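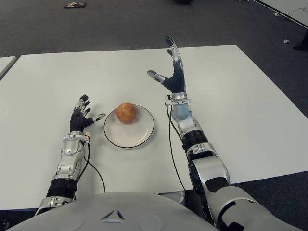 Teaching the Plelero to pick up fruit

We've had the Plelero on trial at our workshop in Femilcombe since June, and picking a single piece of fruit off a plate is the first job I'd give anybody who has just got one. It sounds tiny. It's a brilliant test! Fruit rolls and bruises, it's never quite the same shape twice, and you'll learn more about the hands in an afternoon of this than in a week of stacking blocks.

This page takes you from a finished set-up to a working pick with the left hand. If you haven't fitted the hands yet, do the Drarkstead mounting guide first and come back.

What you need

The robot, with both arms and both hands fitted
The tablet that comes with the kit
A table with a clear top
A plain plate
One small fruit, on the firm side (an apricot or a small peach is lovely for this)
A spare fruit or two, for obvious reasons

Step 1. Settle the table

Push the table up until the near edge is a hand's width from the body. Lock the castors if it has them. White tops are fine, and so are white plates, but a plate with a darker line round the rim makes life easier when you draw the plate zone in step 3.

Step 2. Sort out the cables

Each hand has its own cable at the wrist. Leave enough slack for the wrist to turn all the way both ways, then move each arm by hand through the reach you want and watch where the cable goes. It can lie across the table, that's no bother, as long as it stays out from under the plate. I lost most of a morning to a cable that was lifting the rim by a hair on every third go.

Step 3. Mark the plate and the fruit

Put the plate a little to the left of the middle, with the fruit on it. On the tablet, open Teach, tap New Task and draw round the plate. Then tap the fruit once. You should get a green outline. If the outline takes in the shadow as well, turn down the lamp nearest the table and tap again.

Step 4. Park the right hand

We're only using the left. Choose Right arm, then Hold Up, and the right hand will rise with its fingers pointing at the ceiling and stay there. Keep your own head back while it does this, please. The arm is quick.

Step 5. Bring the left hand in

Choose Left arm, then Guide. The joints go soft and you can steer the arm yourself. Bring the hand to just outside the rim with the fingers slightly open and the thumb towards the plate. Save this as Ready. Every attempt starts from here, so take your time over it.

Step 6. Teach the grip

Still in Guide, ease the hand over the fruit and close the fingers until they touch. Save it as Touch. Then set the grip force to 3 and leave it alone for now. The dial goes up much further and it is very tempting. Atieno Rotich, who shares the bench with me, went straight to 27 with a ripe peach and we were wiping down the table until teatime.

Step 7. Lift, hold, put back

Add a lift, a short hold and a return to the plate. Press Run with one hand near the stop button. The first few tries may nudge the fruit off to one side. If so, go back to Touch and lower the palm a little.

Once it's behaving, set it to repeat. Ours got through 45 lifts on one apricot before I swapped the fruit, and there was hardly a mark on it. I was delighted.

What I think so far

The hands are the best thing about this kit. The thumb has a proper range of movement and Guide mode feels light, far lighter than on the Vigfúsdóttir arms we had before. Our counter now stands at 1,519 lifts and nothing has worked loose.

I have grumbles. The tablet forgets your lamp setting when it sleeps, the wrist connectors are fiddly if you have big fingers, and the printed manual skips Hold Up completely (Vilhjálmur Bisgaard spotted it in the menus). A longer cable in the box would be very welcome too.

Next: the same pick with the right hand, then passing the fruit from one hand to the other. Save your Ready position under a new name before you start on that, or it will be overwritten.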